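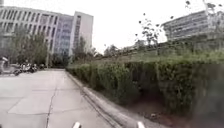
Sixten Lundgren wrote under my last post that a sidewalk robot kit is only as good as its worst curb, and asked whether the Zavum kit can hold a line next to one without a painted stripe to follow. He also wanted to know if it gets lost when one whole side of the path is leaves.

Good questions, and they pretty much decided what I tested next! I've had the kit for 15 days now, and the curb following is the part I keep going back to. You pick a side (left or right), you set a gap, and the robot looks for the edge and stays with it. No map needed, no wires in the ground. Setting the gap takes a minute in the menu and then you hit go and walk along behind like you're taking a very calm dog out.

I set mine to 42 centimeters for the first runs. It's a bit shy at that distance, to be fair - it drifts out toward the open concrete and then comes back in, a slow sort of wobble that you notice more from behind than you would from the side. Brought in closer it settles down a lot. I think the sensor just likes having more curb to look at. Sixten, to your second point: a hedge is a messy thing for any sensor, all gaps and twigs, and the older Bramwell board I used to run would treat every loose sprig as a wall and stop dead. The Zavum has a setting called edge height that tells it to trust the low hard line and mostly ignore what's growing above it. I left it on the default and had three stops in a whole afternoon. Three! With the Bramwell I'd have had that before I got my coffee open.

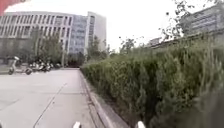 The other thing I wanted to try was the slow-down zone, because a path like this has parked scooters at the far end and I'd rather find out early what the robot thinks of them. You give it a distance and it starts easing off when something solid comes inside that. The easing is lovely. My old setup braked like it had been insulted, and this one rolls down to a crawl so gently that I had to check the log to see where it began.

The log, by the way, is plain text and you can open it in anything. It keeps the last 1000 events and then starts writing over the old ones, so copy it off if you care about a run. I lost my first morning that way (my fault, it's right there in the booklet). I'd love a bigger log, or at least a beep before it wraps.

Seams in the concrete didn't bother it. I was a little worried that a long dark line running down the pavement would get picked up as an edge, and on the Tellon kit I borrowed last year that really was a problem. You can turn on a view that draws what the robot thinks is the curb, and on my runs the drawn line stayed on the real one.
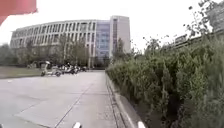 What I'm less happy with is turning at the end of a run. It will follow an edge all day, but when the edge goes away it simply stops and waits for you, and the booklet spends half a page on this and doesn't say much. Skarkance, the shop I bought it from, tells me an update is coming that lets you chain a left-side run to a right-side run. I hope so, because then I could send it out along the hedge and have it come back on the same curb without me walking over to spin it around by hand.

Battery has been good for up to 3 hours, with plenty of stopping and fiddling in there. The charger is small and gets warm. The carry handle is great and I wish every kit had one.

Still to do: the same route with the gap set as tight as it goes, and a run in the early evening when the light is low. If anyone has tried the edge height setting on gravel, please leave me a note, I haven't got any nearby and I'm curious.

Posted December 2018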